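Ticket: handheld gripper drops recording during visitor demonstration
Status: open, awaiting parts
Site: Sarkard demonstration flat
Reported by: Bumon field support

Fault as reported: the handheld unit stopped logging finger width part-way through the cloth folding demo on the open day. Video continued. The operator's tablet showed error 115 and the session had to be restarted in front of the visitors.

Checked so far. Battery swapped, same result. Cable between the finger board and the body reseated, same result. Storage card replaced with a new one from the Lozano kit - error returned after 4 grasps. Firmware matches the unit at Drerkitz, which ran the same demo without a fault.

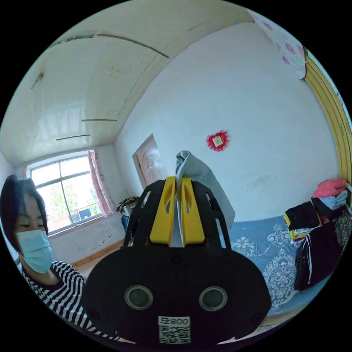

Sarkard, December

Grey cloth held between the two yellow fingers, the same task as on the open day. Thin cloth closes the fingers almost fully, and the width reading sits near the bottom of its range. On the bench the error appears only when the reading stays there for more than 2 seconds. With a foam block it does not appear at all.

Log buffer raised to 3,000 entries to rule out an overflow. No change.

Workaround for the next visit: recalibrate the closed position with a folded sheet of paper between the fingers, then start the session. Visitors may still handle the unit, but should not squeeze it fully shut with nothing in it.

Replacement finger board requested from Bumon stores. Ticket stays open until it has been fitted and the cloth demo repeated.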